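Bin picking with less labeling: my project report
Nicanor Montes, Flatham robotics lab

So my question for this project was pretty simple: how few labeled grasps can you get away with before a picking model falls apart? The full Nyitrai model was trained on 1000 of them, and labeling those ate up most of a semester (not mine, luckily!). I wanted to try 200, picked by a little script I called Fliltier that throws out grasps that look too much alike.
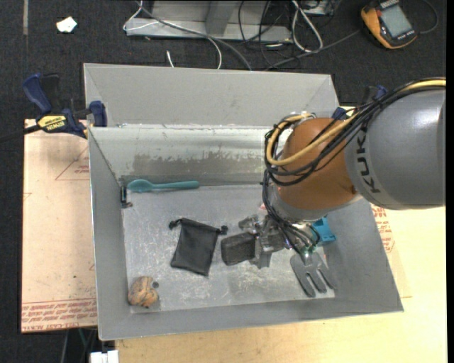

Fliltier compares each new grasp to the ones it already kept, and if the object shape and the approach angle are both close, out it goes. I was most curious about soft stuff, and the black drawstring pouch lying flat on the bin floor is a great case – there's hardly any height for a depth-based method to grab onto, while the teal spoon by the back wall at least has a clear long axis to line up with.

I did 3 training runs on each set, same settings every time. The small set came in 2 points behind the full one on pick success, way closer than I'd guessed back in March! Picking the 200 at random did a lot worse. Next I'd like to try it on the Porenum parts, and clean up my code so the next student can read it.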